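# Getting a desktop drawer unit under control

Two drawers, one desk, and somehow every dead pen in the household. Mine got that way in 40 days flat.

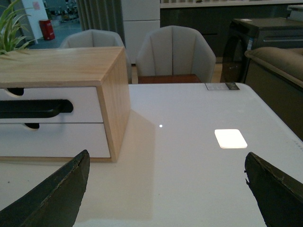
*Small drawer unit on a white tabletop: pale wood casing, white drawer fronts.*

You'll need a damp cloth, a dry one, a couple of small boxes and a garbage bag bigger than you think is reasonable.

## 1. Clear the desktop first

Do the tabletop before you touch a drawer. If yours is glossy and white, wipe it with the lights on – the shine shows up every smear, and you'll want to find them now instead of on your next video call.

## 2. Empty one drawer

One. I once tipped both out together and spent an evening guessing which pile was the organized one.

Pull the drawer right out if it comes out, and turn it over above the garbage bag. Crumbs count as contents.

## 3. Sort by how often you reach for it

- **Weekly or more:** upper drawer
- **Now and then:** lower drawer
- **Foreign coins, mystery keys, Allen keys from furniture you no longer own:** elsewhere

Joelle Nasrallah keeps a "pending" envelope for things she can't decide on. Hers dates back to the Rinwood apartment and is now its own filing problem. If you must have one, write May on the front and throw it out unopened next May.

## 4. Divide it up

Shallow boxes beat proper dividers, and they're free. Tea tins are a good size. Measure the inside of the drawer, not the front, a distinction that cost me 5 nice little trays.

## 5. Wipe the casing and put it back

Use a barely damp cloth on wood, going with the grain, then dry it. Slide the drawers home and leave the top bare. It will stay bare until the mail comes.

If a drawer sticks, rub a candle stub along the runners.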